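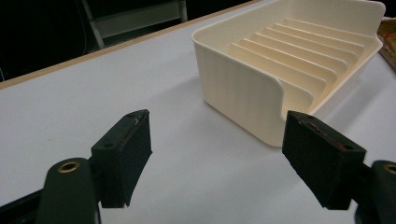 발표자 노트 / 핸드헬드 그리퍼 시연 기반 포장재 정리 정책 학습
발표: Henrique Cunha (공저 Nuno Barros)

슬라이드 1. 문제 설정
인사 생략하고 바로 과제 정의로 들어간다. 테이블 위의 구겨진 포장재를 집어 얕은 트레이에 넣는 단일 팔 과제. 입력은 손목 시점 영상과 그리퍼 개폐 폭, 출력은 상대 좌표계의 6자유도 변위와 목표 폭.
강체 집기와의 차이를 먼저 짚을 것. 포장재는 접촉 시 형상이 변하고 금속성 표면은 시점에 따라 반사가 달라진다. 깊이 추정에 의존하는 기존 파이프라인(Corcombe)은 두 조건 모두에서 불안정했음.

슬라이드 2. 데이터
시연 989건, 수집자는 핸드헬드 그리퍼를 직접 들고 수행. 로봇은 수집 단계에서 사용하지 않음. 이 가운데 90건은 평가용으로 분리.
트레이 위치와 방향은 매 시연마다 변경. 포장재의 초기 형상은 통제하지 않았음.
질문 예상: 궤적 복원 오차. 부록 표로 넘길 것.

슬라이드 3. 파지 구간 처리
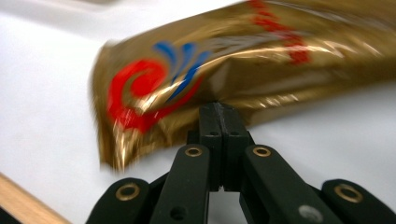
손가락이 닫히는 시점 전후로 영상 흐림이 집중된다. 처음에는 흐린 프레임을 선명도 임계값으로 제거했으나, 제거 후 정책이 닫힘 시점을 늦게 예측하는 경향이 나타났다. 현재 버전(Tinska)은 흐린 프레임을 그대로 두고 개폐 폭 신호를 10스텝 이력으로 함께 입력한다.
여기서 잠시 멈추고 그래프의 세로축 설명. 단위는 스텝이며 초가 아님. 지난 1월 내부 발표 때 혼동이 있었음.

슬라이드 4. 결과
실제 로봇 시험은 조건당 33회. 비교 대상은 프레임 제거 버전(Sutero)과 이력 입력이 없는 버전.
성공 기준: 포장재 전체가 트레이 테두리 안쪽에 놓이고, 그리퍼가 열린 뒤에도 그 상태가 유지될 것. 일부가 테두리에 걸치면 실패로 기록.
조건별 수치는 화면의 표를 읽지 말고 실패 유형만 설명한다. 가장 잦은 유형은 빈 파지, 다음은 놓을 때 손가락에 걸리는 경우. 후자는 개폐 속도와 관련된 것으로 보이나 별도 실험은 아직 없음.

슬라이드 5. 한계
트레이 종류가 하나뿐이므로 용기에 대한 일반화는 주장하지 않는다. 투명 비닐은 시험 범위 밖. 조명 변화 실험은 Nuno가 진행 중이며 질의응답에서 물으면 그쪽으로 넘긴다.
마지막 슬라이드는 코드 저장소 주소. 띄워 둔 채로 질문을 받는다.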